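Why I've Gone Back to Ringing People

My sister-in-law sends voice messages. Long ones. I got one last Sunday that ran for most of a load of dishes, and by the end of it I'd learned that her back gate was sticking, that she'd changed her mind about the caravan, and (somewhere in the middle, I had to go back and find it) that she needed a lift to the eye clinic. I love her dearly. But I stood there with my hands in the sink talking back to a recording, saying "oh no" and "which gate?" to a person who'd said all of this two hours earlier and was probably in bed.

That's my trouble with the voice message. It sounds like a conversation and has all the warmth of one, and you can't get a word in.

I've been chewing on this since I read a little newsletter piece by Sioned Gape, who taught speech and hearing at the college in Istwood for years and now mostly writes about it. Her argument is that listening is something you do out loud. All those mm-hms and yeahs and little breaths we make while the other person is talking are part of the talk, and the speaker is steering by them the whole time. Take them away and people start to wobble. They repeat themselves, they over-explain, they trail off and say "anyway" a lot. Go and listen to any voice message on your phone and count the anyways. I'll wait.

Once I'd read that I couldn't stop hearing it. My sister-in-law on the phone is quick and funny and gets to the point, mainly because I say "right, so do you need a lift?" and she says yes. The same woman in a recording wanders all over the countryside looking for someone to tell her she's been understood.

I'm not against gadgets, I should say. I was an early and quite annoying fan of text messages, and I still think they're the best thing going for anything with a number in it. Nobody should ever read me a street address aloud. If the rates bill is $480 I want that written down, because I will hear it as something else and then argue about it. Text is marvellous for facts! It's a bit hopeless for favours, though, and it's dreadful for apologies. I once got "sorry about yesterday" from a friend and spent a whole evening trying to work out if the missing full stop made it friendlier or colder. She'd typed it in a supermarket queue. She'd forgotten it by the time she got to the car.

So what's left is the plain old phone call, which everyone under a certain age seems to think of as a kind of ambush. My nephew told me that ringing somebody without warning is rude. He said it quite kindly. You're meant to send a message first, asking if it's a good time for a call, and then they message back, and then you ring, and by then I've usually forgotten what I wanted or gone off the idea. I grew up in a house in Dristedden with one phone in the hallway and eight people who could hear every word of it, and when it rang you answered it. It might be your gran or it might be a man selling guttering. You found out by picking it up.

I do see his side. A ringing phone says drop everything, and a lot of people spend their days being told to drop everything by people who pay them. But I think something goes missing when every chat has to be booked. The best calls I've had were about nothing. Somebody was waiting for a bus, or the kettle was on, and they thought of me. You can't book one of those for 9 a.m.
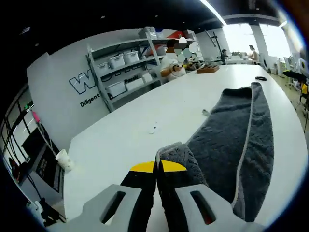

The other thing a call gives you is the gap. I mean the small silence after you've asked how someone is, before they say fine. You can hear a lot in it. My dad was never one for saying what was wrong, and he wrote a cheerful email right through the worst winter of his life, but I could tell within two seconds of his "hello" whether he'd slept. A written message has no gap. It turns up when it turns up, and whether the person took four seconds or four hours over it, you haven't a clue what they were doing in between. Those three little dots that bounce while someone is typing are about the cruellest thing anyone's ever put on a screen, if you ask me. You watch them start and stop and start again and then you get "ok".

And video? People always bring up video, as though I must have missed it. I do use it with my daughter in Parri, and I'm grateful, especially when there's a new haircut to be admired. But I find it tiring in a way the phone isn't. I can't stop looking at my own chin, for one thing. And the timing is a shade off, so we both start talking at once, then both stop, then both say "no, you go". On the phone I can shut my eyes, or do the ironing, or walk about the yard pulling up weeds. My hands are busy and my ears have the run of the place. I reckon I listen better to my daughter when I can't see her, which I haven't told her and she may now read here.

What I'd like, and I realise it's not much of a campaign, is for people to ring each other up a bit more. It doesn't have to be everyone. There are 33 people in the contacts on my phone whom I'd call friends or family, and when I went through the list I was ashamed of how many I hadn't spoken to, with my voice, all year. I'd sent them things, sure. Photos of the dog, birthday cakes made of dots and colours, a thumbs-up. I had a lovely sense of being in touch. Then I rang an old workmate from my Plulier days and she said "oh, what's happened?", poor thing, thinking somebody had died.

We talked until the battery went. She's got a new knee and a terrible neighbour, and she laughs just the way she used to, with a sort of hoot at the end, and I'd forgotten it completely.

I've got the charger by the chair now. As for my sister-in-law, I've stopped answering the recordings with recordings. I listen to the first bit, press stop, and ring her. She says "did you get my message?" and I say "some of it", and off we go. The gate's fixed, by the way. It was the hinge.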